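玻璃茶几怎么收拾,来客人前我都这么弄

客厅里这张玻璃茶几是我在Plilero买的,花了319块,好看是真好看,难伺候也是真难伺候!手指一碰一个印子。邻居Bożena Sowa老问我怎么打理,那我就把自己的办法写出来,顺便讲讲水果和饮料怎么摆。

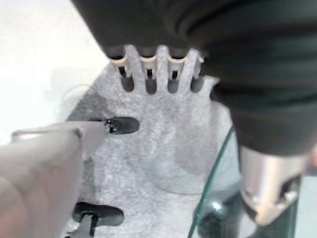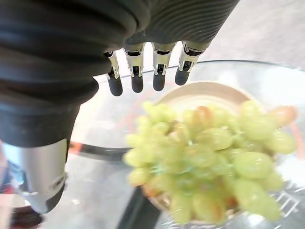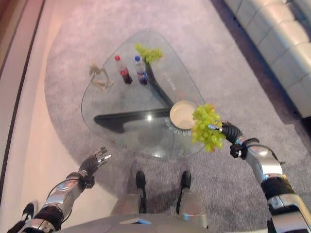
最后一张:玻璃茶几上的饮料、葡萄和奶油色圆盘

先清台面。杯子、遥控器、杂志统统拿走,小摆件挪到沙发上,别图省事绕着擦,绕出来的那一圈特别显眼。

然后擦玻璃。我用两块布,一块拧得很干的湿布先走一遍,再换干的超细纤维布,从中间往边上擦。清洁剂喷在布上,不要直接往玻璃上喷,不然会滴到地毯里(长毛地毯沾上了真的很烦)。桌面底下也要擦,透明的嘛,底面有灰照样看得见。黑色底座用干布顺着弧度抹一下就行。

葡萄我是连梗一起洗的,大碗里放清水,加一小勺面粉,轻轻晃几下,倒掉再冲两遍。一定要沥干再上桌!拿的时候捏着梗,别抓果子,表面那层白霜能留就留着。整串太大的话,用剪刀剪成小串,客人拿起来方便。

摆盘嘛,浅盘靠着沙发这边放,伸手就够得着。瓶装饮料放中间偏里一点,免得胳膊一扫就倒。小摆件最后放回去,靠边,给杯子留地方。Damian Wróbel来我家的时候总嫌桌上东西多,所以我现在纸巾盒都放到旁边的小边几上了。

要是玻璃上已经有水渍,拿白醋兑一半清水,布蘸湿敷一会儿再擦。敷完记得用清水再过一遍,味道散得快些。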